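Ice Below Deck
A Trivalley yard rebuilds the cold side of an aging salmon tender

The tender Paseo came into the Drendard yard in April with a sound hull, two healthy main engines and a refrigeration plant that her crew had been keeping alive for several seasons with borrowed parts. She left with her fish holds stripped, reinsulated and replumbed, and with a chilled seawater system sized for the way salmon is now bought and sold.

Tenders seldom receive the attention given to the boats they serve. They spend the season at anchor or running between the grounds and the plant, taking fish from gillnetters and seiners, issuing fuel and groceries, and carrying the catch to shore. A tender that cannot hold temperature puts the work of an entire fleet at risk. Processors have tightened their delivery standards accordingly, and a load that arrives warm may be downgraded or refused at the dock.

The Paseo was built as a crabber and converted to tendering by an earlier owner. Her three holds were insulated with sprayed foam behind a fiberglass liner, a common arrangement for her age. When the yard cut inspection openings in the liner, it found that water had worked into the foam along the lower third of the center hold. Saturated foam conducts heat readily and adds weight where the stability book does not account for it. The decision was made to remove all of it.

Demolition occupied the first part of the job. Once the steel was exposed, an ultrasonic survey recorded 1,726 readings across the hold plating, the frames and the shaft alley. Most fell within acceptable limits. Plate was replaced at the after end of the center hold and beneath the port suction well, where standing brine had thinned the original steel. New foam was then sprayed in layers and sealed under a heavier liner with rounded corners, which drain more completely and are easier to clean between loads.
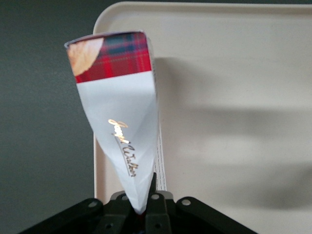
Hutapea, which buys from the tender at the height of the season, had asked for a lower delivery temperature before the work was planned, and told the yard that it would sooner accept a smaller load in good condition than a full one that had warmed on the run in. That view shaped the design. The holds gave up a small amount of volume to thicker insulation, and the owners accepted the loss.

The new refrigeration plant stands on a welded foundation forward of the engine room bulkhead. It consists of two compressors on separate circuits, each able to maintain all three holds once the fish has been chilled. The previous plant relied on a single machine, and a failure left the crew with no choice but to run for port. Titanium chiller tubes replace the earlier bundle, which had been plugged repeatedly.

Circulation received equal care. Chilled water enters through a perforated floor and rises through the fish to screened suctions near the hatch coaming, a pattern that limits warm pockets in a tightly loaded hold. Sensors at three depths report to a display in the wheelhouse, and the readings are stored so that a full record can be handed over with each delivery.

Added electrical demand required a new generator rated at 400 kilowatts. The old set was kept as a standby after an overhaul. Switchboard space proved to be the most difficult constraint of the project, and the yard moved the crew's dry stores locker aft in order to gain it.

At 71 feet, the Paseo is modest by the standards of the present tender fleet, and the cost of the work was weighed against that of a larger secondhand vessel. Her owners concluded that a bigger boat would have brought a deeper draft, and several of the rivers she serves have bars that already leave little margin at low water.

Dock trials lasted over 10 hours. The holds were filled with seawater and drawn down on both compressors, then on each one alone, while the standby generator carried the hotel load. A leaking valve stem on the starboard circuit was repacked, and a pump that drew more current than expected was traced to an incorrectly trimmed impeller.

Some items were deferred. The deck crane will be rebuilt during the next winter layup, together with the fish pump and its hoses, and the hatch covers are to be replaced at the same time. The yard has retained the patterns for the new liner in case the vessel's owners decide to extend the same treatment to the forward bait freezer.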